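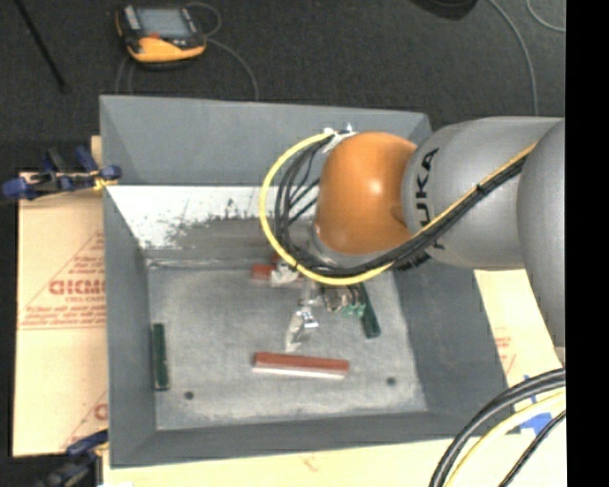 KUKA arm and the gray bin.

December, started 9:40 a.m.

Sani EP, second day of mixing. Four songs tracked, two with rough mixes, vocals on "Allthorpe" still to comp. Milovan Omerović on the desk until lunch, me after that.

Session housekeeping first. The drive from Udcombe came over with 1,057 audio files on it and most of them are unnamed takes. I sorted by song and moved everything without a take number into a folder called OLD. Please don't delete OLD yet. The good tambourine from "Cevport" was in there and I only found it by listening.

"Cevport"

Kick and bass were fighting below 80 Hz. Milovan had the bass up loud in the rough and the singer likes it that way, so I left the bass level alone and took the low end out of the kick with a gentle shelf. Better on the small speakers. On the big ones the kick now sounds a bit thin in the intro, where there is no bass to cover for it. Automated the shelf off for the first eight bars. You can hear it come in if you know where it is.

Snare: tried three samples under the real one and went back to no sample. The real snare has a ring at the end of each hit that I thought was a problem, but it's in tune with the song. Left it.

Rap verse is take 11. The words are clearest on that one and he runs out of breath only once, before the last line. Takes 12 to 14 have more energy but he pops every P. Clip gain on the worst breath, no de-esser needed.

"Allthorpe"

Did not get far. The guitar was recorded in two different rooms at Udcombe and the second half is a good deal drier than the first. Tried matching with a short plate reverb at 20 percent, pre-delay off. Close enough for the chorus, still obvious in the bridge where the guitar is alone. Options are to re-amp from the DI or ask for a new bridge. DI is on the drive, file name ends in _clean2 (_clean1 has a buzz). Will try the re-amp before bothering anybody.

Vocal comp: went through the first verse line by line. My picks are on the yellow playlist, Milovan's are on the blue one. We agree on most of it. We disagree on the third line, where he prefers the take with the crack in the voice. I find it distracting on headphones. Let Sani choose.

Gear notes

Channel 3 on the desk drops out on the right side when the mute is pressed and released. Cleaned the switch, which helped for an hour. Patched around it for now, so the vocal return is on channel 7. Label is on the strip. If you come in and can't find the vocal, look there before you restart anything.

Left headphone on the gray pair is quieter than the right. Swapped the cable, same result, so it is the driver or the solder joint. Put the pair in the repair drawer - do not use them for panning decisions.

Song order

Label wants "Cevport" first because it is the one with the rap in it and they think radio will pick it up. Band wants it third. Printed both orders with rough gaps so they can listen in the car. The fade at the end of the slow song runs straight into "Cevport" nicely in the band's version. In the label's version the EP closes on the slow song and the fade needs to be longer.

Bounces from today are in the shared folder, 24-bit, no limiter on the mix bus. The louder versions marked REF are for the band to play on their phones and should not go to mastering.

Still open

- re-amp "Allthorpe" bridge
- verse two and chorus comp, same song
- ask Sani about the third line
- spelling of the backing singers' names for the credits
- new mute switch for the desk, or a used strip if the parts place has one

Stopped at 6:15 p.m. Ears tired, last hour of reverb tweaks should be checked fresh.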